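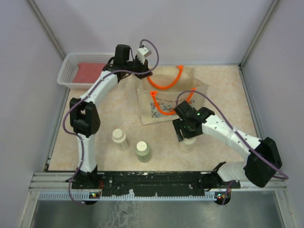
Toft twin-arm bench cell, three bottles and a tote bag on the table.

Toft Twin-Arm Bench Cell – hire or buy

Two arms on one rail, walled booth, wrist camera. For bagging, sorting and light pick and place. Supplied by Retthorpe, set up on your site.

What you get
Both arms with grippers, fitted to the rail
Booth with back and side walls
Mikix control software, 2 seats
Half a day's training

What to budget for
Delivery and fitting are quoted seperately. Send us door widths first, please. Spare gripper fingers – order 3 sets with the cell, postage on small orders is daft. Floor needs to be level. Normal sockets are fine, but not on an extension lead.

Hire or buy?
Hire if your items change every season. 40 days minimum, and 85 per cent of the hire comes off the price if you buy after. Buying outright makes sense for one or two steady jobs. Not sure? Ask for Lwazi Baloyi in sales, he'll go through your numbers.

Before you order
Send us samples of the real stuff. Bottles, bags, whatever you pack. Soft bags with loop handles take longer to set up than boxes so allow extra days for teh programming. Svend Dalsgaard does the trials and will send back timings with a yes or no on each item.

Lead time
Currently over 3 months for new cells. Hire cells sooner, next ones free in February. Replacement cables and fingers are kept in stock.

Quotes: use the form or ring before 4pm. Prices ex VAT.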